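4.2 Draining the machine and cleaning the pump filter

Clean the pump filter every two months, or sooner if the display shows code 16 (slow drain) or 17 (no drain). These steps apply to the Joneck front-loading washers. If your machine is stacked, read section 4.5 first.

CAUTION: Water left from a hot cycle can burn. Wait until the machine has cooled before you open the filter.

You will need a shallow tray, an old towel and a flat screwdriver. The tray should hold at least 400 ml.

1. Turn the program dial to Off and unplug the machine.
2. Close the water tap.
3. Take out the laundry and shut the door.
4. Move baskets and mats away from the front of the machine.

Keep the floor clear before the tray goes down. The filter cover opens downward and needs 10 cm of free space. 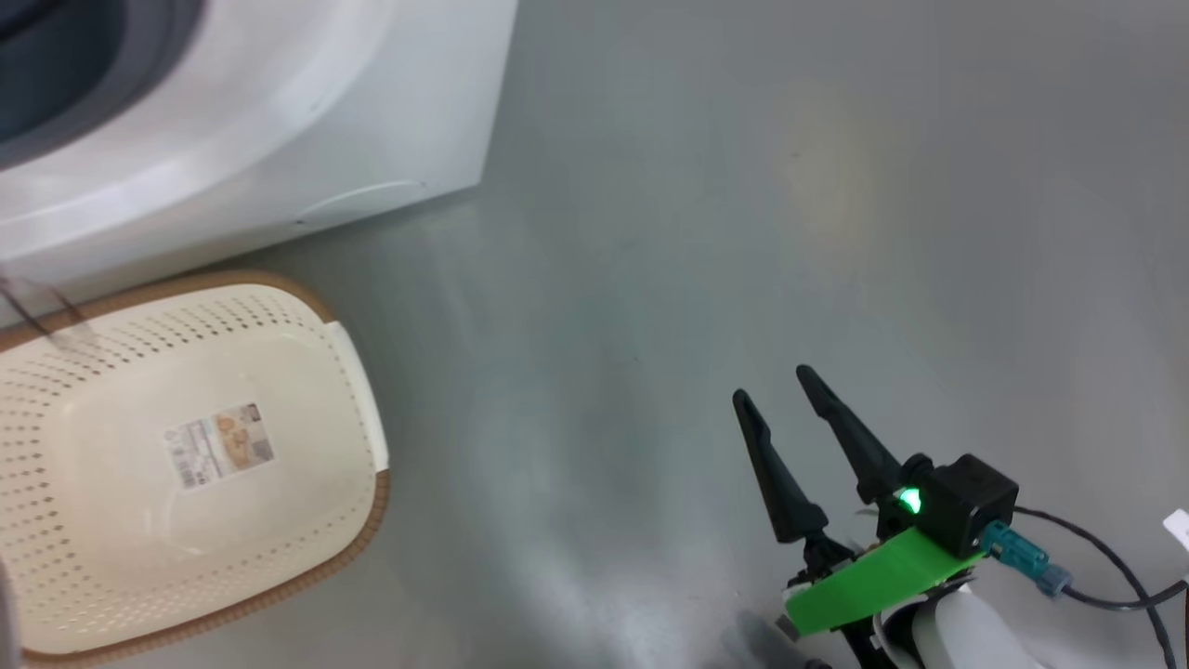

Laundry basket near the front of the appliance.

5. Lay the towel on the floor and set the tray on it.
6. Press the screwdriver into the slot on the filter cover and lower the cover.
7. Pull out the short drain hose and hold its end over the tray. Remove the plug.
8. When the tray is full, put the plug back and empty the tray. Repeat until no more water comes out.
9. Turn the filter to the left and pull it out slowly. A little more water will run out.
10. Rinse the filter under the tap. Check the opening for coins, hair pins and thread.
11. Put the filter back and turn it to the right until it stops. Push the hose into its clip and close the cover.

Note: Do not use bleach or a wire brush on the filter. The seal is sold separately as the Stoten seal kit.

Open the water tap, plug in the machine and run Rinse with the drum empty. Look for drips under the filter cover. If there are any, stop the program, drain the machine again and refit the filter.

If the code comes back, see section 4.3, Drain hose.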